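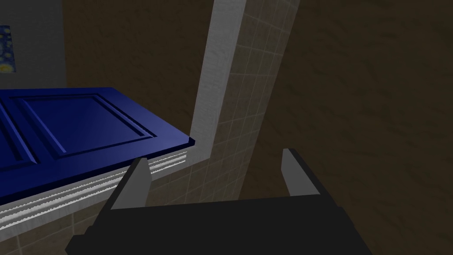 Kitchen and Laundry Walk-Through, Kettunen House, Nudville

Last updated: Nov 30, 2022

Checked by: Teemu Lindqvist
Present for the hall: Tien-fu Lu

Marks used: OK = no action. FIX = must be repaired before the hall kitchen opens again. WATCH = look again at the December check.

1. Doors, drawers and cupboards

1.1 All cupboard doors close by themselves or with a light push. OK
1.2 Hinges tight, no screws missing. FIX
Comment: The tall cupboard beside the fridge has one loose screw in the top hinge. I tightened it by hand but the hole is worn and it will come loose again. Please use a longer screw, or fill the hole first.
1.3 No sharp or broken corners at the height of a child's head. OK
1.4 Drawers have stops and can not fall out. FIX
Comment: Second drawer from the sink comes out completely. It is the one with the big knives. I have moved the knives to the top drawer and put a paper note on it.
1.5 Cleaning products are behind a child lock. WATCH
Comment: The lock works, but the key was hanging on it. I was told that it always hangs there.

2. Cooker and hood

2.1 Cooker stands level and does not move when oven door is open. OK
2.2 Knobs show clearly the off position. WATCH
Comment: The mark on the left rear knob is almost gone. Some white paint will be enough for now.
2.3 Hood filter clean. FIX
Comment: The filter is yellow and sticky on the inside. In my last report I asked that it is washed every month. In the log there are only two signatures for the whole year. I do not know if it was washed and not signed, or not washed.
2.4 Free space above cooker at least 700 mm. OK
2.5 Nothing that can burn stored on top of the hood. FIX
Comment: Removed one box of paper plates. They are now on the laundry shelf.

3. Fire equipment

3.1 Fire blanket on the wall, easy to reach, not behind a door. OK
3.2 Extinguisher has pressure in the green area. OK
3.3 Extinguisher service tag is in date. WATCH
Comment: The tag is good until the end of December. Tien-fu will book the service together with the one for the upstairs hallway, so the technician comes only once.
3.4 Smoke alarm tested with button. OK
Comment: Very loud, and the choir upstairs stopped singing. Next time I will tell them before.
3.5 Way to the back door is free, 7 steps outside have a handrail. FIX
Comment: Handrail is good. The way is not free, there are folded chairs against the door. This was also in the report from spring.

4. Electricity

4.1 Sockets near the sink have safety switch, tested. OK
4.2 No extension cords used permanently. FIX
Comment: The Skududham urn is still plugged into an extension cord which goes behind the bench. The urn needs its own socket. Until then, use the socket by the window and carry the water there before filling.
4.3 Cords and plugs not damaged. OK
4.4 Nanovex dishwasher: bottom panel fixed, no water on the floor. WATCH
Comment: Dry today. The floor in front has a darker colour, so maybe there was a leak before. Please put a sheet of newspaper under the panel overnight after a big dinner and write in the log if it gets wet.

5. Water and heat

5.1 Hot water at the hand basin not too hot for children. FIX
Comment: I could not keep my hand under it. The mixing valve must be adjusted by a plumber, please do not try it yourselves.
5.2 No drips under sinks. OK
5.3 Main water valve is labelled and turns. WATCH
Comment: It turns, but needs two hands. The label is on the wrong pipe. I made a new label and tied it with string.

6. Laundry room

6.1 Dryer lint filter empty. OK
6.2 Dryer hose not crushed behind the machine. FIX
Comment: The machine was pushed back too far. Leave 200 mm behind it.
6.3 Shelves fixed to the wall. OK
6.4 Ironing board legs lock properly. FIX
Comment: It fell down when I put my elbow on it. Do not use. I wrote this on a piece of tape across the board, please leave the tape on until there is a new one.

General comments

The whole list has 37 points, the rest concern the upstairs hall and the outside area and are on the separate sheet. The kitchen is cleaner than at my last visit and I thank the people who did it.

The most urgent for me are 5.1, 4.2 and 3.5. The chairs can be moved today and cost nothing. For the hot water please hang a sign above the basin until the plumber has been.

If somebody disagrees with a mark, write beside it on the paper copy in the kitchen and I will look at it again in December.

Contact: Kettunen House office, Nudville | © 2022 Kettunen House | Back to top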